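Mirner Opens Its Third Upholstery Repair Shop in April, and I Get to Tell You About It

FOR IMMEDIATE RELEASE

PRULLARD -- I've been fixing other people's chairs for most of my adult life, and I've never written one of these before, so bear with me. My name is Sachiko Kudo, I run Mirner with my brother Katsuhiko, and in April we're opening a new repair shop in the old Hikitz shoe store in downtown Prullard. It'll be our third! The doors open at 9 a.m. and there will be coffee, and if you come early enough there will be the sesame rolls from across the street too.

For those who don't know us, Mirner repairs upholstered furniture. We re-stuff cushions, patch leather, replace zippers and webbing, restitch seams and swap out foam that has given up. We don't sell new furniture and we don't plan to start. People ask me every week whether we have a nice loveseat in the back (we don't, but Katsuhiko has been known to draw you a map to somebody who does).

The Prullard shop is bigger than our other two put together. It has a loading door on the alley side, which I'm ridiculously excited about. At our first place we've been carrying sectionals up a flight of stairs and around a corner, and there is a dent in that wall I've stopped painting over. Now you can back a truck right up. We've also got a proper cutting table, four industrial sewing machines and a dust room for stripping old pieces, and the stripping is every bit as messy as you'd think. You would not believe what comes out of a recliner.

Running the new shop is Shinji Noguchi. Shinji started with us sweeping up foam crumbs and is now the best leather man I've ever worked with, and I'm including my brother, who will read this.

"I like tufted pieces best because you can't hurry them," Shinji told me when I asked him for a quote. "You pull one button too tight and the whole back looks like it's frowning. Then you take it out and do it over."

He'll be joined by Sohail Tanoli, who comes to us from Mondal, the boat cover people down by the harbor. If you've got window seats, camper cushions or anything that lives outdoors, Sohail is the person to ask for. He matched a faded awning stripe for me last month out of a box of scraps, and I still can't find the seam.

A few practical things, since my phone has been ringing.

You don't need an appointment to drop off loose cushions. For anything with legs, please call first so we can keep the alley door clear. Estimates are free if you bring the piece in or send us pictures. If we have to come out to the house, the visit is 200 dollars, and we take that off your bill if you go ahead with the work. Most cushion jobs take five working days. A full sofa takes longer and I won't promise a date until we've had the dust cover off and looked at the springs.

Leather is the thing we get asked about most, especially the light colors. Everybody loves a cream sofa in the store and then gets nervous about it at home. My advice is boring: dust it with a dry soft cloth, get crumbs out of the seams with the brush attachment on your vacuum, and keep it out of direct sun if your room allows. Skip the baby wipes. Please skip the baby wipes! If you want a conditioner, try it on a spot behind a cushion before you go anywhere near the front.
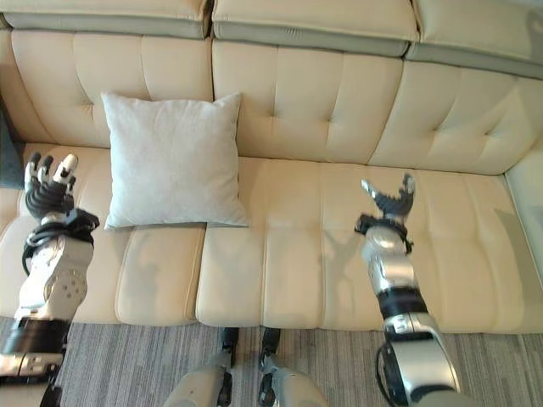 Cream leather, tufted backs and a row of headrests along the top, in both pictures.
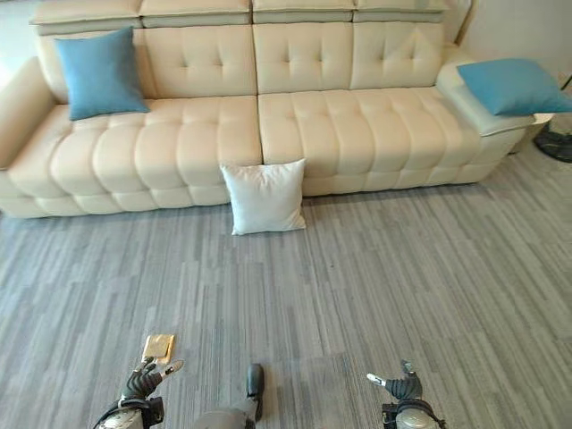
Kenta Tsuji will be teaching our beginner classes in the evenings, starting the same month. The first one covers a drop-in dining chair seat, and you take your own chair home at the end of it. Bring the chair, a pair of scissors you like and whatever fabric you want, as long as it isn't velvet. (Kenta has opinions about beginners and velvet.) Staple guns are on us. Classes start at 6 p.m. and they're small, so put your name on the list at the counter or give us a call.

We're also collecting clean fabric remnants for the class bins. Anything bigger than a placemat is welcome, and so are old zippers and buttons in any color.

Our other two shops are keeping their usual hours, and if you already have a piece with us, it stays where you left it. Katsuhiko will be splitting his time between all three for now, so if you're hoping to catch him, mornings in Prullard are your best bet.

Press and radio folks are welcome any time during opening day. Ask for Sachiko at the front counter, and please park on the street side so the alley stays open for deliveries.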